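**Can Treserwood recall a loaned player before February?**

Posted by Jordan Sowerby, July 25, 2023

Our left back has gone to Hulme on a season loan and I'm already regretting it on the club's behalf. He played 68 games for us, and the replacement can't cross a road. Does anyone know if we can bring him back halfway through, or is he gone until summer?

## Replies

**Dean Whiteley**

Depends on the loan agreement. What to look for:

- A recall clause. If there isn't one, both clubs and the player have to agree.

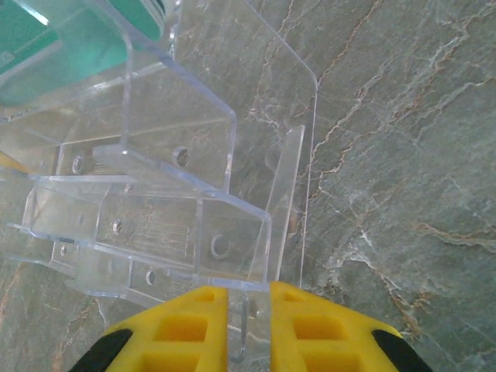 - The notice period. Ours at Cluvwood was a week, and the manager still missed it.
- Who else he has played for. A recalled player may be barred from going out again the same season.

The club won't publish any of it, but the local paper usually gets "option to recall" into the second paragraph if there is one. I'd look there before writing to the chairman - he doesn't write back. 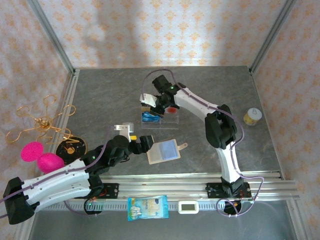
*Two arms over a gray tabletop, orange flowers on the walls*

**Fluten**

No idea about the clause but he was rubbish at Hulme last time too. I was one of 1,185 people who watched him get sent off after 81 minutes, and more than 400 of us had paid full price. Let them keep him.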